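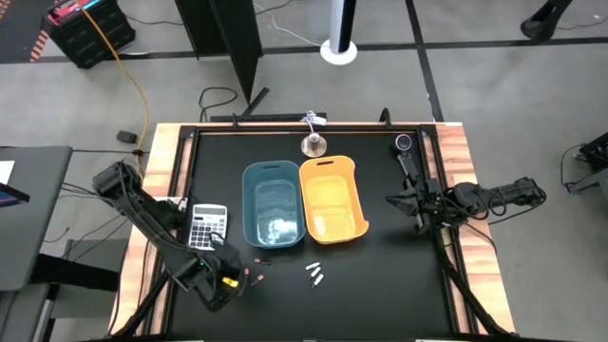

*The two-arm sorting bench at the Priltbridge student robotics lab, with the blue-gray and orange-yellow bins, a calculator and small cylindrical parts on the work surface.*

**PRILTBRIDGE, 2026-06-10** – A student team at the Priltbridge technical college has completed the first evaluation block of a two-arm sorting project, with 138 of 214 recorded trials meeting the course criterion for a full pass. The results were submitted this week as part of the second-year automation class and will be used to set the task list for the Umetmont bench competition in the fall.

The project, named Drullier by the students, asks a pair of table-mounted arms to clear small household and office items from a flat surface into two bins. Each trial starts from a written layout card. The card gives the position of the bins, the items to be placed on the table and the bin assigned to each item. A full pass requires every item on the card to end up in its assigned bin within the time limit, with neither bin pushed outside its start zone.

Team lead Fanni Oláh said the group chose the task for its mix of object sizes. Small cylinders can roll when a fingertip touches them off center, and a flat item such as a calculator gives a two-finger gripper very little height to work with. Crumpled paper and thin bags are graded separately, as their shape changes between trials and the grasp point cannot be stored in advance.

"The cylinders cost us the most time," Oláh said. "If the first contact is off by a few millimeters, the part turns and the second arm has to wait until we have a new pose for it."

The control software was written by the students over two terms. One process plans motion for both arms and assigns each a share of the table. A strip down the middle is treated as shared space, and only one arm may hold it at a time. An arm that needs to enter sends a request, waits for a release signal and gives up the strip when its gripper has cleared the nearest bin rim. In the first version, the release was sent as soon as the fingers opened. This led to several stops by the collision monitor, and the rule was changed in May.

Of the trials that did not meet the criterion, 34 were logged as dropped or lost items. The others were divided among timeouts, wrong-bin placements and bins moved out of the start zone. The team did not rank the last three groups in its report, noting that a single trial often showed more than one fault and that the log format used at the beginning of the block stored only the first. A revised format with one line per fault has been in use for the later trials.

Bin contact remains an open item. The bins are light plastic and are not fastened to the table, a condition set by the class rules. Students tested two approach paths. The first lowers the gripper straight down over the opening, which keeps the fingers away from the rim but takes longer. The second comes in at an angle from the arm's own side and is faster, but it leaves less clearance at the near wall. The submitted version uses the straight path for the bin farther from the arm and the angled path for the nearer one.

Course instructor Alcides Betancur said the grade depends on the quality of the logs as well as on the pass count. Teams must be able to replay any trial from its stored joint positions and explain each stop. Two trials selected by the instructor are replayed during the oral review.

"A stop with a clear cause in the log is acceptable work," Betancur said. "A pass that the team can't reproduce will get questions."

The second evaluation block will use the same bench. Planned changes are limited to three areas:

- a slower closing speed for the fingers on cylindrical parts
- a check of finger width after each grasp, so that a missed part is detected before the arm moves to the bin
- a handover routine for items that lie on the wrong side of the shared strip

The handover routine is being developed by a separate group in the same class under the name Ayala. It has been run in simulation and at reduced speed on the bench. The group reports a cycle time of up to 57 seconds for one handover, including both moves through the shared strip, and has been asked to shorten it before the routine is merged.

Entries for the Umetmont competition are limited to one team per class. The Drullier team will submit its code and trial logs together with a short maintenance record covering gripper wear and cable checks. First-year students may sign up as bench operators for the second block through the lab office. Operators must complete the emergency stop briefing before their first session.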